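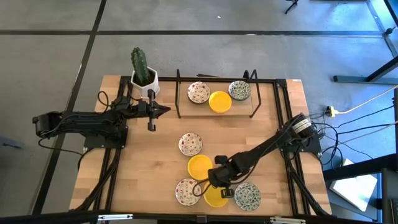

Sorting Mixed Dishes onto a Small Counter Shelf

A raised shelf gives you a second level on a table or counter, so bowls can go on top and plates underneath. It works well for a mixed set where the patterns don't all match. The steps are the same for a bought shelf or a plain board on two metal uprights.

What you need

A shelf board with an upright at each end
A dry dish towel
A tape measure or a ruler
Four felt pads, if your uprights are bare metal

Step 1. Clear a work area
Spread the dishes out in front of the shelf so you can see every one. Don't stack anything yet. If you keep a plant on the same surface, move it to a back corner. A cactus should be well out of reach of your sleeves.

Step 2. Check the shelf
Press down on each end of the board. If it rocks, put a felt pad under the short side. Mine is 40 cm long and takes three bowls in a row. Measure yours before you decide what goes on it.

Step 3. Group by shape, then by pattern
Put plates with plates and bowls with bowls. Within each group, keep the red and green florals together, then the blue-green florals, then the solid yellow pieces.

Step 4. Load the top
Set the bowls down one at a time, starting at the ends. Patterned bowls go left and right, with a yellow one in the middle. Leave a finger's width between rims. Extra yellow bowls can be nested inside the middle one if they are the same size.

Step 5. Load underneath
Stack the plates below the board, largest at the bottom. Check that your hand fits between the top plate and the underside of the shelf. If it doesn't, make two shorter stacks.

Step 6. Wipe down
Dry any drips off the wood right away. I oil my tabletop in May and again before the holidays.

Notes
Heavy stoneware should stay on the lower level.
If you use the shelf every day, move the bottom plates to the top of the stack once a month so they wear evenly.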